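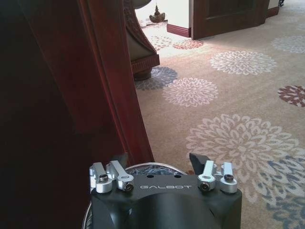

Caring for dark polished furniture: frequently asked questions

These are the questions we get most often at Jitent about looking after carved and polished pieces at home. If yours isn't answered, ring the Surkbridge showroom or bring the question in with a photo of the piece.

How often should I dust polished wood?

Once a week is enough for most rooms. Dark finishes show dust sooner than light ones, so a table near a window may want going over every couple of days. Use a soft cotton cloth, very slightly damp, and follow with a dry one. Feather dusters tend to catch on carving and leave bits behind.

What do I use on mouldings and carved legs?

A clean natural-bristle paintbrush, about as wide as two fingers. Work from the top down and hold the vacuum nozzle nearby to catch what falls. For grime that has built up along a raised edge, wrap a damp cloth around a wooden skewer and run it along the groove. Don't scrape.

My glossy table top has gone cloudy. Is it ruined?

Usually not. Cloudiness is mostly old spray polish. Wipe the top with a few drops of mild dishwashing liquid in warm water, rinse the cloth, wipe again and dry straight away. If the haze is still there after 2 goes, it may be in the finish itself and you should ask us before trying anything stronger.

Can I polish the gold trim?

Please don't use metal polish on it. Gold-coloured trim, knobs and emblems on furniture are often only thinly coated, and metal polish will take the colour off. A dry microfibre cloth will do. Fingerprints come off with a barely damp one.

How do I keep a console table clear?

Put a small bin within reach of it. Used tissues and scraps of paper end up on whatever surface is nearest, and on a black top every one of them shows.
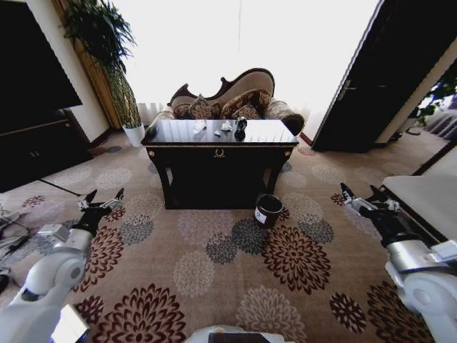 A shallow tray helps as well if the table is where keys and coins get dropped. Choose one with felt underneath. Ornaments should have felt pads too, and it's worth lifting them when you dust instead of sliding them along.

Will sunlight damage the finish?

Over time, yes. Direct sun fades dark stains and can make a gloss finish craze. Sheer curtains cut some of the glare but you'll still get fading through them in a north-facing room. Draw something heavier in the middle of the day in summer, and move ornaments now and then so they don't leave a darker patch underneath.

How do I clean beige upholstery on a carved frame?

Vacuum with the upholstery tool on low suction, and use the paintbrush where the fabric meets the wood. Blot spills with a white cloth. Check the label before using any liquid cleaner, and keep it off the timber. Turn loose cushions when you vacuum so they wear evenly.

Are indoor plants a problem near furniture?

Only when they're overwatered or brushing against the wood. Leave a hand's width between the leaves and any panel or cabinet, and keep a saucer under the pot, particularly on carpet.

Table legs have left dents in my carpet. What can I do?

Lift the table away, lay a damp towel over the dent and leave it for 8 hours. Brush the pile up with your fingers. On patterned wool carpets, test the colour in a corner first. Felt cups under the legs will spread the weight.

Do you sell a care kit?

Yes. The Natik kit has two cloths, a brush and a 100 ml bottle of cleaner, and costs $34. It's available at the showroom counter. The Zarei wax is sold separately and isn't suitable for high-gloss tops.

Do you do repairs?

We take on loose joints, chipped moulding and missing knobs. Keep any pieces that have come off, however small, and please don't glue them back yourself. The workshop desk is open Tuesday mornings from 8.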